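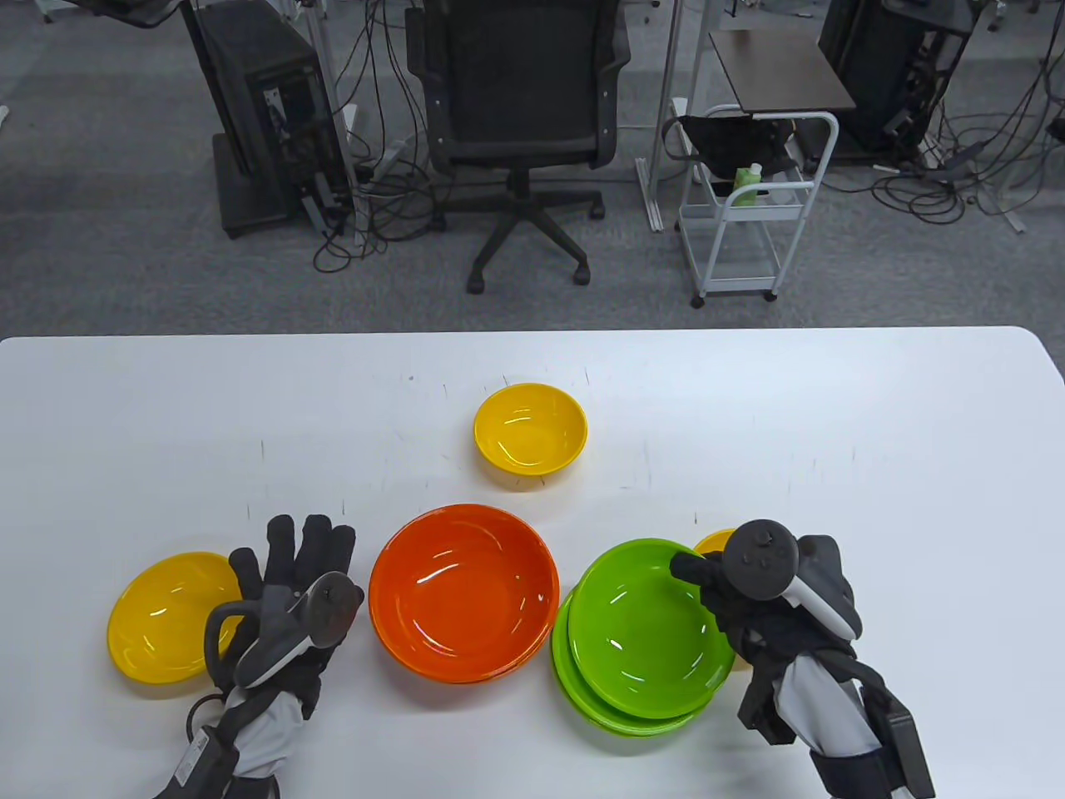
The lab rulebook at Sarkano runs to 17 pages, and 7 of them concern batteries. Teleoperation gets a paragraph. It tells the operator to "use controllers safely and with due attention," advice that would serve equally well for a fork.

I have nothing against rules. I have written some bad ones myself, including a labeling standard at Gruvell that required every recording to be marked good or not good and left the definition of good to whoever was closest to lunch. We collected 2134 recordings under it. Drahomíra Havlíček went through them afterward and found that one shift failed any stack that leaned, while another passed anything still on the table.

So here is my modest proposal for people who write standards for this work. Before you publish, put on the gloves, pick up the controllers and stack bowls for an hour. Green on green, then yellow, then again. You will learn how soon your attention wanders, and you may want to put a break in the rules with a number of minutes attached. You will also notice where the cables run, a subject on which most standards are silent and most shins are not.

Then write down what counts as finished. Nested or merely touching? Does a second try go in the same recording? May the operator nudge a bowl straight at the end, the way anyone would at home? Ševčík's draft answers all three on half a page, and I have seen grown engineers argue over it with real heat, which I take as a recommendation. A rule that draws no complaints has probably not been read.

The battery section, I should add, is excellent.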